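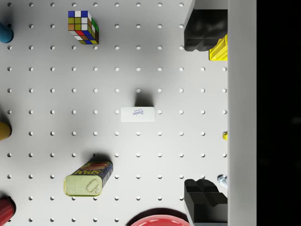 Samira Chidiac asked at the first review why the team wanted to spend any money at all before the simulation was finished. Her point was that a gripper picked too early would be the wrong gripper, and that last year's group had one sitting in a drawer to prove it. We changed the plan after that, and this report follows the changed plan.

Equipment Plan for a Tabletop Sorting Cell
Team: Lama Kanaan, Zaid Dabbas, Fouad Akl
Advisor: Imad Srour
April 2025

1. Budget

The department gave us 3000 dollars. This has to cover the gripper, the work surface, mounting hardware, test objects and shipping. The arm is already in the lab and is not charged to us. Computer time is also free, so the simulation costs us only hours.

2. What we simulated first

We set up the work surface as a white pegboard and put grocery and household items on it, including a Spam can, a Domino sugar box, a Rubik's cube and a red bowl. The gripper has two black fingers. We kept to things we could get at a regular store, so that the real test set would be cheap to buy and easy to replace.

The main question was finger opening. A flat box can be picked up across its short side, but a cube has to fit between the fingers whichever way it is turned. A bowl is a different problem and probably has to be held by the rim. Small hardware such as a bolt needs fingertips that close all the way.

3. Quotes

We asked for quotes from 2 suppliers. Halulbridge sells a gripper with the wider opening and includes the mounting plate. Bitero is cheaper, but the plate and cable are extra and delivery would not be until July, after our lab access ends. Fouad put both quotes in one spreadsheet with shipping added, and the gap got a lot smaller.

4. Recommendation

Buy the Halulbridge gripper. It uses some 60 percent of the budget. Get the pegboard locally and cut it in the shop. Buy the test objects last, once the fingers are mounted and measured.

We left spare fingertips off the first order. Zaid thinks they should go on it, and Mr. Srour has asked for a price before he signs the form.

5. Still open

- Price for spare fingertips (Zaid)
- Bolt pattern on the arm flange (Lama)
- Whether shipping can go on the department account (Fouad)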